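Taping up the table: is it worth the bother?

The members' survey in August brought in a good many requests for something on laying a table by grid. The idea, if it has passed you by, is that you cover the surface in brown paper, mark it off in squares with painter's tape, and put every plate in its proper place by the lines. Fans say it saves arguments. I had my doubts and, having spent a fair bit of time on it, I still have most of them.

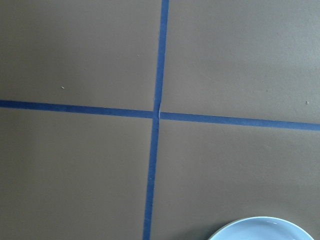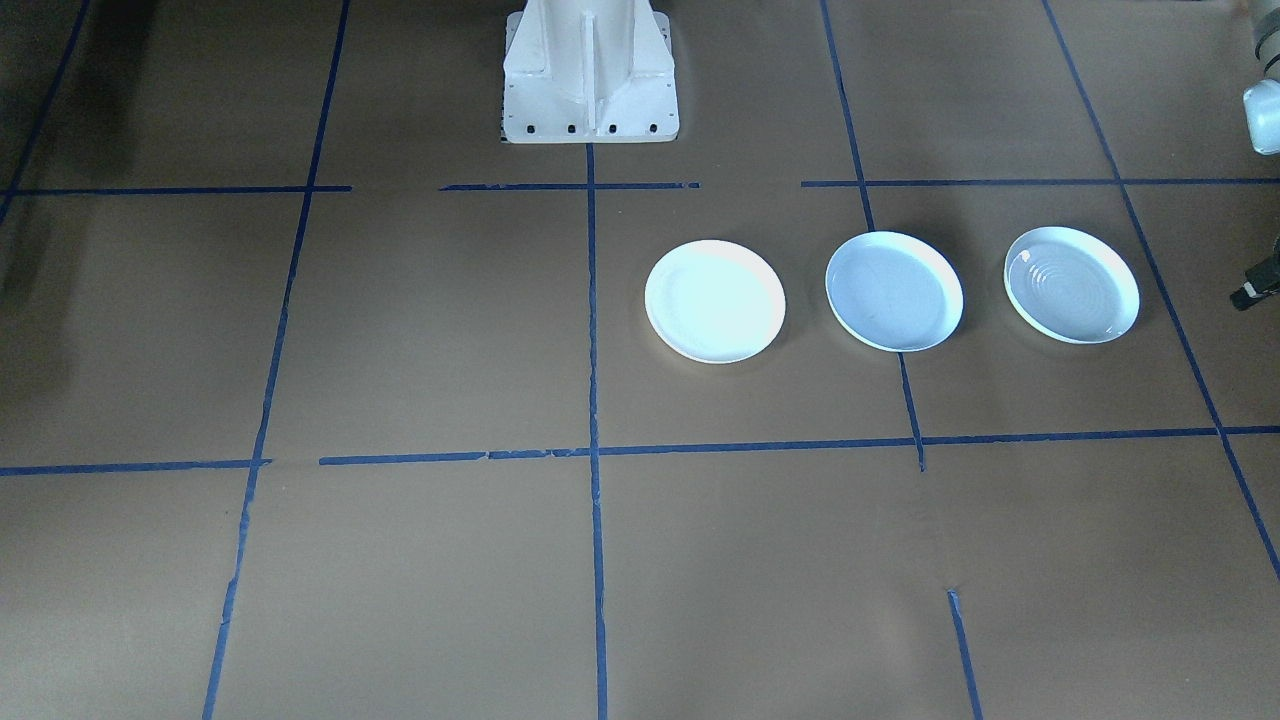 Blue tape on brown, and three plates in a row.

First, the tape never goes down straight. You begin with good intentions and a long ruler, and by the second strip you are leaning across the table and guessing. A cross made in two pieces will have a step in it. Nothing wrong with that if all you want is a rough guide, but the leaflet from Flarnby talks about "perfect spacing every time", and I would like to meet the person who managed it on the first go.

Then there is the matter of where the plate belongs. In the middle of a square? On the line? The leaflet says one thing on the front and something else on the back. A plate sitting across a line looks wrong to some people and perfectly sensible to others, and you can waste half an evening on it. Round plates have no corners to line up with anything, so you end up doing it by eye, and that was the method we had before.

I will grant it a few points. Brown paper is cheap, it shows up a white plate very well, and you can pencil notes on it. If you have to lay the same table again and again, as they do for the Kollow supper, with 128 places to get through, I can see a marked sheet being handy for whoever is new. For a table at home I can't see it at all.

As for cost, Szabó have rolls of tape at the counter and the cheaper sort does the job. Don't be talked into the special kit. It holds 2 rolls and a folded sheet of instructions, and you can do without the instructions. Peel the tape off slowly, and try a corner first if you are sticking it to paper you hope to use again. Mine tore.

If anybody has had better luck, write in and say how, with measurements please. Letters to the usual box by the end of January 1999. The piece on folding napkins is held over to the next issue for want of space.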